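Prorgate opens a sorting room for household cloths in Ulholm

The Prorgate repair and reuse house in Ulholm has opened a new room on its ground floor, where household cloths and towels will be sorted before they go out to families and small businesses in the town. The room was used for storing furniture until the winter. It opened in February and is now in use every working morning from nine o'clock.

The idea is simple. Many people in Ulholm have more towels, dishcloths and cleaning cloths than they need, and many others have to buy them new. Until now the house accepted textiles only at the front desk, together with lamps, pans and books, and the bags often stayed in the corridor for weeks. Some cloths became dusty there and had to be washed a second time. With a separate room, the house hopes that a bag brought in the morning can be sorted on the same day.

The work is done at tables, with one person sitting at each table. The cloths are brought in plastic baskets, and they are taken out, looked at on both sides, and put on one of the piles. Good towels are folded and go to the shelf. Thin or stained ones become cleaning rags, which are sold in bundles to workshops. Cloths with holes too big for a rag are sent away for fiber recycling. The house says that a cloth should not be refused only because its color is faded.

Labels are a matter of discussion. Many cloths arrive with a sewn or printed label which says how to wash them, and the house has decided to leave these labels in place whenever they can be read. A family that receives a towel should be able to know if it can be washed at 60 degrees. When no label can be found, the cloth goes to a mixed pile and is washed at a lower temperature. The staff have also asked people not to cut labels off before they bring their things, as this has happened often with newer towels.

The baskets were given by Kocsis, a household goods shop near the bus station, which had 50 of them left from an older collection. They were no longer selling well in the shop. For sorting they are a good size, not too deep, and a person who is sitting can reach the bottom without standing up. They can also be put one inside another in the evening, so they take little space under the window.

The cost of preparing the room was kept low. The carpet was cleaned and not replaced. The tables were bought second-hand from Gendano, an office company that moved to a smaller building last year. They still have the round openings for computer cables, closed with caps, and the corners are rounded, which the staff find comfortable during long mornings. The surface is pale, and this helps when one has to find small stains on a light cloth. Dark cloths are more difficult, and for these the house would like to buy a better lamp. 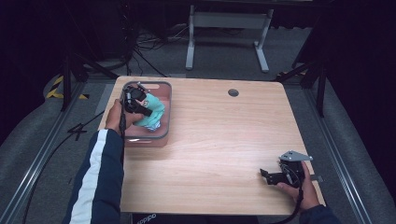
A green cloth in its basket at one of the tables in the Prorgate house in Ulholm.

In the first weeks the room received 500 cloths and towels. The largest part came from private homes, and a smaller part from a guesthouse which changed all its bathroom towels at once. Most of them could be used again as they were. The house did not expect to receive so many dishcloths, and it has now put a second shelf on the wall for them.

Not everything can be accepted. Pillows, blankets with filling and carpets still have to be taken to the town collection point, and clothes continue to go to the front desk as before. Cloths should be washed and fully dry when they are brought. They don't need to be ironed. It is helpful if kitchen cloths and bathroom towels are packed in different bags, but people who forget this will not be sent home.

Families who need towels can come to the desk in the afternoon and ask for a set. A set has 7 pieces, large and small together, and there is a small charge for washing. It is not necessary to show any paper or to explain the reason. Sets can be reserved by telephone, but they are kept only until closing time on the next working day. Workshops that want rags should order them in advance, as the bundles are made only once a week.

The room will stay open through the spring in its present form. After that the house will decide if it should also sort bed sheets and tablecloths, which many visitors have already asked about. These need more space for folding, and a longer table would have to be found. The house has asked local companies to say if they have one they no longer use, with a length that still fits through the side door.

Bags can be left at the side entrance of the Prorgate house from nine in the morning until noon. The front door is closed at this time for cleaning of the steps, and visitors are asked to ring the lower bell.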